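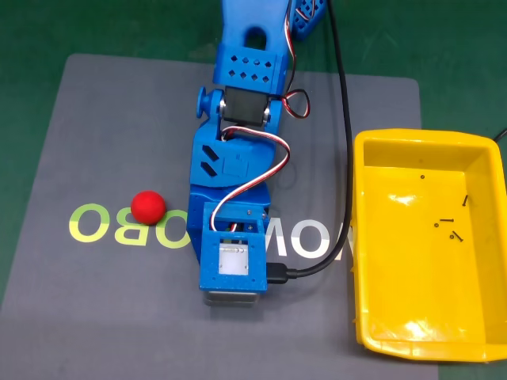

Gramel arm, setup and care

This file explains how we keep the blue printed arm of the Gramel cell in working order. Please read it before you touch the servos.

Before each session
Check that the servo wires at the elbow and the wrist can move freely and that the black USB cable is fully plugged into the wrist housing. Put the red foam ball on the dark grey mat and run the Lenov homing script.

Screws
Every screw you take out goes in the yellow tray, never on the mat. Tighten the elbow again after 30 hours of work. Replace the servo after 300 hours.

Known problems
The printed bracket can crack near the slots if the arm is stopped by force. Spare parts are in the Dewulf drawer.

Last revised October 27, 2019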